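Short thread about a gripper fault we had in May, in case it saves another team a few days.

We run hand-held gripper tools to collect demos for the arm at Prundis. People clear small tables with them, and the policy learns from that.

The arm started closing early. It would stop 7 mm above the table and pinch air. Over 800 runs it did this 63 times, always on tables with strong overhead light.

First guess was the finger encoder, so we swapped it. Same fault. Then we re-flashed the Manninen driver board. Same fault, and that cost us an afternoon.

The clue was in the training clips. On a shiny round table you get glare on the wood, and the hand throws a hard dark shadow. A crumpled white napkin is nearly as bright as the glare. 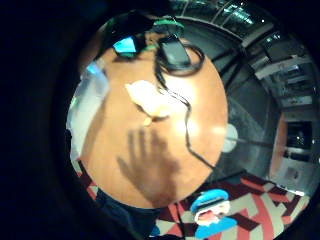
Jeferson Teixeira replied that his group had the same early closing on the Tranetti arm, and that a force check before the close command fixed most of it for them.

We added the force check too. No contact, no close. It should have been there from the start.

The other part was a safety matter -- when the arm missed, it retried faster each time. On one run it caught a charging cable and dragged a phone off the table. No injuries, but the e-stop was out of reach.

Retries are now capped at two, at normal speed, and the e-stop is clamped to the table edge.

Run 824 was the first one with all the changes in. Still testing under the bright lights -- will post the numbers when we have enough.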